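Game of the month: Seden Rally

Our choice for this month is Seden Rally, an old racing game which many members have asked for since the spring. You drive a small car through forest, snow and city roads, and you must reach each checkpoint before the clock is at zero. There are 2 modes, a short cup and a long season. I advise to begin with the cup, the season is quite severe for new players.

The handling needs some patience. On the snow roads the car slides a lot, and if you brake late you lose many seconds. My best result on the Bramstead track is 3440 points, and I am not a fast driver. Josefien Coppens has sent us a score above 4000, with the blue car and without any continue!

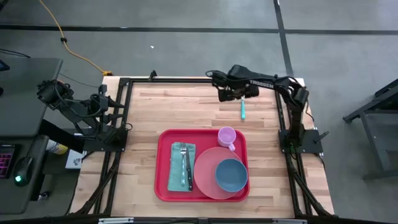 The music is made by Oner and it is very good, especially in the night stage. The graphics are more simple than in other games of the same time, but the road is always clear to read. A pity is the password system. The passwords are long, and the letter O looks the same as the zero, so please write them down with care.

Scores for the club table can be sent until Tuesday evening. Next month we will play Segers Pinball.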